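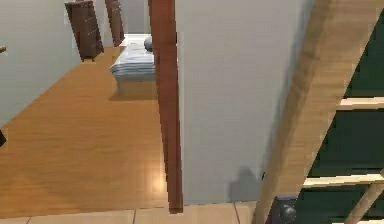
Floorboard

A floorboard is a long, narrow piece of timber or timber-faced board laid side by side with others to form the walking surface of a room. In domestic buildings the term covers solid boards fixed directly to joists, solid boards laid over a sheet subfloor, and engineered boards with a face layer bonded to a core. Parquetry, in which short pieces are set in a pattern, is usually treated separately.

Terminology

Usage differs between trades. Timber merchants use "strip" for narrow boards and "plank" for wide ones, with the division commonly placed near 100 mm, while floor layers tend to call both "boards". "Cover width" is the width of board visible after laying and excludes the tongue. Timber is ordered by cover width, and confusion with overall width is a frequent source of short deliveries.

Profiles

The earliest sawn floors used square-edged boards butted together and nailed through the face. Gaps opened as the timber seasoned, and draughts and dust passed between storeys. Ploughed and tongued boards, in which a loose slip of timber or metal was set into grooves on both edges, were used in better work.

The tongue-and-groove profile became general once powered planing mills could cut both edges in one pass. The tongue is normally set slightly below mid-thickness, leaving more timber above it for later sanding. End-matched boards carry the same profile on their short edges and can be joined between joists, subject to limits on how close joints may fall in neighbouring rows.

Secret-nail profiles have a shaped shoulder above the tongue which accepts a fastener driven at an angle. The next board hides the fixing. Boards wider than 85 mm are generally given additional adhesive or are face-nailed, as a single concealed fastener does not hold the far edge flat.

Moisture and movement

Timber exchanges moisture with the surrounding air until it reaches equilibrium. Movement along the grain is negligible for most flooring. Movement across the grain is much larger, and backsawn boards shrink and swell more across their width than quartersawn boards of the same species.

Flooring is supplied at a moisture content chosen to suit the expected service conditions. Boards intended for coastal houses without heating may be laid at a higher figure than those for dry inland districts or centrally heated rooms. Where the match is poor, several defects may follow:

Cupping: the edges of the board rise above its centre, commonly where the underside is damper than the face.
Crowning: the centre stands above the edges, often after a cupped floor has been sanded too early and has since dried.
Tenting: two adjoining boards lift at their shared joint under expansion pressure.
Edge bonding: finish or adhesive glues boards into groups, so that shrinkage is concentrated in a few wide gaps.

An expansion gap is left at walls and other fixed points and is covered by skirting or a separate moulding. Wide floors also require intermediate joints. Long hallways are less demanding when boards run lengthwise, as the accumulated width is small.

Direction of laying

Boards fixed to joists must cross them, and the direction is therefore set by the framing. Over a sheet subfloor the layer has more freedom. Running boards parallel to the longest dimension of a hallway reduces the number of cuts and keeps end joints well apart. A change of direction at a doorway is handled with a threshold board or a plain transition strip, placed beneath the closed door.

Colour

The colour of a finished floor depends on species, age and coating. Many pale timbers darken toward yellow or honey tones under light, and some red timbers turn brown. Areas under rugs and furniture change more slowly. Solvent-based polyurethanes and oils add an amber cast, while most water-based coatings alter the timber less.

Gloss level is measured as reflectance at a fixed angle and sold under the terms matte, satin, semi-gloss and gloss. Higher gloss makes scratches and sanding marks more apparent in low-angle light.

Trade patterns

Before metric sizes were adopted, individual mills issued their own profile patterns, and boards from different mills seldom fitted together. The Utlow pattern had a short, thick tongue and was cut mainly for verandahs. The Serner pattern, listed in the mill's catalogue as No. 211, had a groove 4 mm deep and was sold in lengths up to 3000 mm. Repairs to floors of either type are usually made with boards salvaged from the same building or with new stock run on purpose-ground cutters.

Maintenance

Grit is the main cause of wear to coatings. Dry sweeping and a lightly damp mop are sufficient for most film finishes. Steam cleaning forces moisture into joints and is excluded by many coating warranties. A solid floor can be resanded until the timber above the tongue becomes too thin to hold.

See also

Joist
Parquetry
Skirting board
Subfloor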